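Skestwood PC Assembly Demonstrations: Data Card

Summary

Skestwood is a set of teleoperated robot demonstrations of desktop computer assembly. It was gathered to train and test policies that learn from examples. The tasks cover picking parts from a fixture, moving them to an open computer case, and seating them. The main task is placing a processor in its socket. Memory modules are a secondary task and have fewer episodes.

Both views below come from the processor task: the fixed workspace camera first, then the wrist camera.
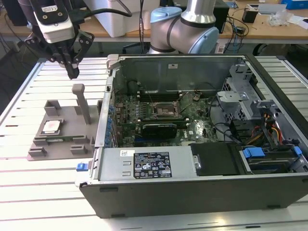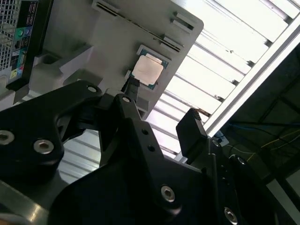 Kwesi Tetteh asked, on reading the first draft of this card, why the processor and memory tasks share one release when their success rates and episode lengths differ so much. His view was that a user training on everything at once would get a policy that is good at neither, and that the card should at least say so. The tasks are kept together because they use the same fixture layout and the same action space. They can be separated with the task field. Users who care about one task should filter on it before computing any normalization statistics.

Release contents

The current release is Rasto, the second public version. It contains 500 episodes across 6 task variants. Each episode is one directory with the following files:

meta.json: task, variant, operator code, outcome, notes
states.npz: joint positions, joint velocities, gripper opening, end effector pose
actions.npz: commanded end effector pose and gripper opening
workspace.mp4: fixed camera
wrist.mp4: wrist camera
timestamps.npz: one clock reading per sample for each stream

Episodes are not trimmed. Most begin with the arm at its home pose and a short idle period while the operator takes hold of the controls. Idle samples are marked in timestamps.npz with the idle flag and can be dropped when loading.

Task variants

cpu_pick: lift the processor from its recess and hold
cpu_place: start with the processor already grasped, seat it in the socket
cpu_full: pick and place in one episode
mem_pick: lift a memory module from its clips and hold
mem_place: start with the module grasped, seat it in a slot
mem_full: pick and place in one episode

The socket lever is opened before the episode starts and closed by hand after it ends. Lever operation is not part of any variant. The retention clips on the memory slots are also opened by hand. A policy trained on this data will not have seen either motion.

Collection procedure

The operator resets the fixture and the case, selects a variant in the recording tool, and starts the episode with a foot pedal. A second press ends it. The outcome is entered right away from a menu: success, partial, fail, or abort. Partial means the part reached the target but was not fully seated. Abort is used for equipment faults and is excluded from the release.

Case position is varied between episodes. The case is shifted and turned by hand within a marked area, and no attempt was made to sample this area evenly. The fixture stays bolted in the same place for a whole session. Its position does change between sessions, and the session field in meta.json should be used when building splits. A random split over episodes will put near copies of the same setup on both sides.

Operators were asked to work at a comfortable pace and to avoid correcting an episode they thought was already lost. In the first sessions this rule was not followed. Those episodes carry the tag long_recovery. They were left in, as recovery motions are scarce elsewhere in the set, but they raise the mean episode length for cpu_full.

Failed episodes are kept and labeled. The default loader skips them. Pass include_failed=True to get them back.

Operators

Seven operators contributed. They appear in the metadata under letter codes, and no table linking codes to names is distributed. Operator style differs in ways that a policy can pick up. Code C approaches the socket from above in one straight motion. Code F stops short, rotates, and then lowers. Both styles succeed. Training on the two together without any conditioning gave hesitant behavior above the socket in our baseline runs, and the operator code is included as an optional input for this reason.

Calibration

Camera intrinsics and the transform from wrist camera to end effector are stored once per session in calib.yaml. The fixed camera transform is also stored per session. It was measured at the start of the session only. If the camera was bumped later, the file does not show it. Episodes where a shift was found during review are tagged cam_shift.

Gripper opening is reported in the range 0 to 1, where 0 is closed. The value is taken from the motor encoder and includes flex in the fingers, so it should not be used to measure part width.

Review

Every episode was watched once at double speed by someone other than the operator. The reviewer could change the outcome label and add tags. Where reviewer and operator disagreed, the reviewer label is stored in outcome and the original in outcome_operator. Most of the disagreements were between success and partial on memory episodes, where full seating is hard to judge from either camera. Treat that boundary as noisy.

Review for this release was done by Ayuba Asante and Daiane Godoy.

Loading

The loader is part of the Dankwa package. After installing it:

from dankwa import open_set
ds = open_set("skestwood", release="rasto", task="cpu_full")
for ep in ds:
 obs, act = ep.observations, ep.actions

Video is decoded on first access and cached. Set cache_dir if the default location is on a small disk. Streams are aligned to the action clock by nearest sample. Interpolation is available for states but not for video.

Known problems

The wrist video in session 2 has dropped frames. Timestamps are correct, so alignment holds, but models that expect even frame spacing will need resampling.

Bright room lighting can affect exposure in the wrist view when the wrist turns toward the ceiling. Exposure was set to automatic for both cameras in the early sessions and fixed afterward. The field exposure_mode gives the setting.

The heat spreader on the processor reflects its surroundings. Policies trained on a small number of sessions may rely on the reflection to locate the part. We suggest brightness and color augmentation on the wrist stream.

Contact forces were not recorded. There is no direct signal for when a part meets the socket. Joint effort was logged in some sessions and will be added if it can be brought into a common format.

mem_place has too few episodes to train on alone. It is included for testing and for mixed training.

Intended use

The set is meant for imitation learning, for testing visual encoders on small shiny parts, and for work on outcome prediction. It has not been checked for use in production assembly. Seating a processor with the wrong alignment can bend socket contacts, and a trained policy should be tried on scrap boards first.

Changes since Kelano

Kelano was the first release. Rasto adds the memory variants, fixes a sign error in the yaw of the commanded pose, and replaces the old two-value outcome field with the current labels. Kelano episodes were converted and are included. Models trained on the old files should be retrained, as the yaw error cannot be corrected from the network side.

The operator code for Kelano episodes was recovered from session logs. Where the log was unclear, the code is set to X.

Contact

Questions on file formats and the loader go to Dede Boateng. Questions on the fixture drawings go to Elfriede Baumgartner. Please include the release name and the episode directory when reporting a bad label. Corrections are collected and applied at the next release; published files are not edited in place.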